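Aug 28, 2018

Coating wear, insulated bottles, second week. Yanti moved all the Pralbridge samples to the lower shelf, so please take from there and put back in the same order.

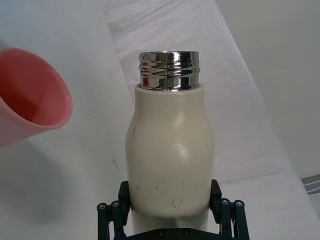
Wear from daily handling is what I want to compare with the abrasion test, which we stop at 3,000 strokes. The two do not look the same to me. On the cream bottle the dark scuffs sit in separate places on the body — one thin scratch is high on the left side — and the test gives an even dull band. Ferhat thinks we should try grit 100 next.

To do: ask Panagiotis for the caps.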